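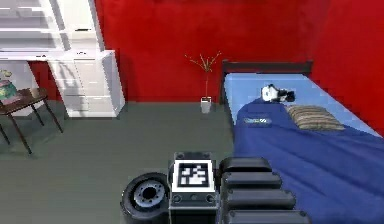 ¿Con qué frecuencia hay que recalibrar la cámara de cabeza en el simulador?

Al abrir una escena nueva y cada vez que se cambie el archivo de configuración del robot. Durante una misma sesión de prácticas basta con la calibración inicial.

## 4. Puesta en marcha de la escena del dormitorio

Esta sección corresponde a la segunda práctica del club. Se supone que el equipo ya ha instalado el simulador Granduveck y que la prueba de la sección 3 termina sin errores.

### 4.1 Cargar la escena

1. Abra Granduveck con el perfil `club`. El perfil `demo` no guarda los registros.
2. En el menú **Escenas**, elija `dormitorio_rojo`. Tiene una sola cama y el suelo gris despejado delante de la cajonera blanca.
3. Espere a que la barra de estado indique «Lista». En los portátiles del aula la primera carga es lenta.
4. Cargue el robot desde **Modelos > Waltier**. No modifique la posición de salida.
5. Seleccione la vista **Cabeza, hacia abajo**. El marcador cuadrado blanco y negro de la base debe quedar en la parte inferior central, con la rueda a la izquierda y el brazo a la derecha.

> **Nota.** Si el marcador no aparece, la cabeza conserva el ángulo de la práctica anterior. Pulse **Reiniciar articulaciones** y vuelva al paso 5.

### 4.2 Calibrar la cámara

1. Pulse **Detectar marcador**.
2. Deje el robot quieto hasta que se completen 300 lecturas.
3. Compruebe el error medio en el panel derecho. Si supera 4 píxeles, repita desde el paso 1.
4. Guarde el resultado con el nombre del equipo, sin espacios ni tildes.

### 4.3 Separar el robot de la cama

El brazo empieza muy cerca del borde de la manta azul oscuro. Antes de extenderlo hay que apartar la base.

1. Fije la velocidad de la base en el nivel 6.
2. Desplace la base hacia la zona libre del suelo.
3. Detenga el robot antes de llegar a la mesita de patas finas.
4. Extienda el brazo un tramo y recójalo. Repita con los demás tramos.

> **Precaución.** No gire la base con el brazo extendido. El simulador registra el contacto como colisión y la práctica queda anulada para ese intento.

> **Precaución.** Los objetos pequeños de la cama y el jarrón de ramas tienen física activa. Si se desplazan, recargue la escena completa; **Deshacer** no restituye su posición.

### 4.4 Entrega

Exporte el registro en formato `.log` y súbalo a la carpeta Gökçe del servidor Arnham. Cada equipo dispone de 14 intentos, y se evalúa el último que se haya subido. Las dudas sobre anulaciones se consultan con Ayten Tokgöz, indicando el número de intento y adjuntando el registro.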